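To: Stidura Shared Workshop, members' list
From: Abdul-Rahman Acheampong
Subject: Re: Two-arm bench, next steps before January

Members who replied to the January notice asked to see the bench during the cable trials. Three photographs follow.
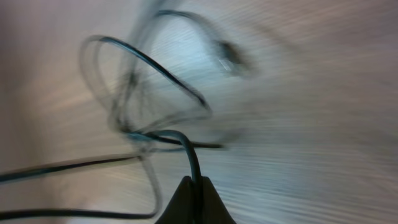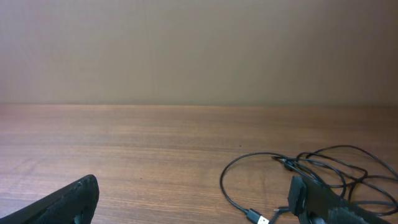
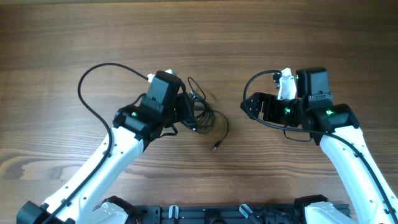 The build group requests approval to keep the two-arm bench in the Dorncombe room through the end of the quarter. The mechanical assembly is complete and the budget line of $3,000 has not been exceeded. Work has now moved to handling soft items, beginning with thin black cables, and this part is slower than the schedule allowed. Where several cords cross, as in the second photograph, the planning software does not yet choose a good place to close the fingers. The scuffed gray patch on the right finger in that same photograph should also be noted by whoever orders parts, as we propose to fit new pads to both fingers before the next series. Hofstetter has quoted a delivery time of up to 30 days for the material.

The next series will consist of 50 attempts per arm, using the same bundle of cables. Logs will be kept in the Pekamgate folder under run number 866. Members using the room are asked to leave the rail clamped where it is and to switch off both arms at the wall when finished.

On the question raised below, the arms may not be run unattended. The written rule will be amended to say so.

Abdul-Rahman Acheampong
Build Group, Stidura Shared Workshop

> Before the bench is extended for another quarter, could the
> build group state in writing what remains to be done, and
> whether the arms may be left running while the room is empty?
> The present rule covers the lathe and the saw only.
> I would also like to know who is to pay for wearing parts.

The last point is still open. Wearing parts have been charged to the bench so far, and a proposal will be sent to this list separately.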